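Workshop tips: calmer software for a robot hand on the bench

By Mahfuz Seneviratne, Plasbridge workshop pages

Many readers in Dronarville and Lovavville have now a hand with fingers at home or in a small shop, and they write to me with the same trouble. The fingers are good, the arm is good, but the program closes the hand at the wrong place. Most of the advice below is for the software side. I use it myself since September.

Start with the names of the frames. Write on paper which one is the wrist, which one is the palm and which one is the camera, and use the same words in the code. Estrella Galindo lost a full evening to a file where "tool" meant the palm in one function and the fingertip in another.

Keep every limit in one settings file. My closing speed was written in three scripts, and of course I changed only two of them. Now there is a single file and the scripts refuse to start if a value is missing.

Work over a plain background while you tune the detection. Paper is cheap and you can replace it when it is dirty. But do not iron it or tape it completely flat. The folds make small shadows, and your detector should learn to ignore them before you go to a real table.

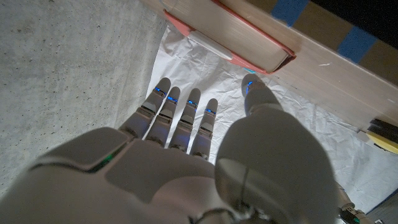
Open hand over creased white paper, with the book just ahead of the fingertips.

For a thin thing like a closed book, plan the approach in two steps. The first target is a waiting pose with the hand open, and the second one is the grasp. Between them the program should ask for a fresh picture from the wrist camera. If the new position is more than 7 mm away from the old one, go back to the waiting pose and plan again.

Mask the hand itself in the wrist view. The thumb is big when it is so near to the lens, and small lights on the fingers can disturb a color threshold — I had a "blue object" that followed me everywhere. A fixed mask is enough for the open pose. For the moving fingers, calculate the mask from the joint angles.

Put a time limit on each perception call. I use 500 ms. When the answer is late, the arm holds its place and the log gets one line with the reason.

Save the log with a run number, also for the bad runs. Run 619 was a failure that I wanted to delete, and later it explained to me why run 742 failed in the same corner of the board. The camera clock was behind the arm clock, so the plan was always made for an old picture.

Before you change the planner, replay an old log with the new code and the motors off. Compare the waiting pose first, then the grasp pose, and only after this switch on the arm at low speed.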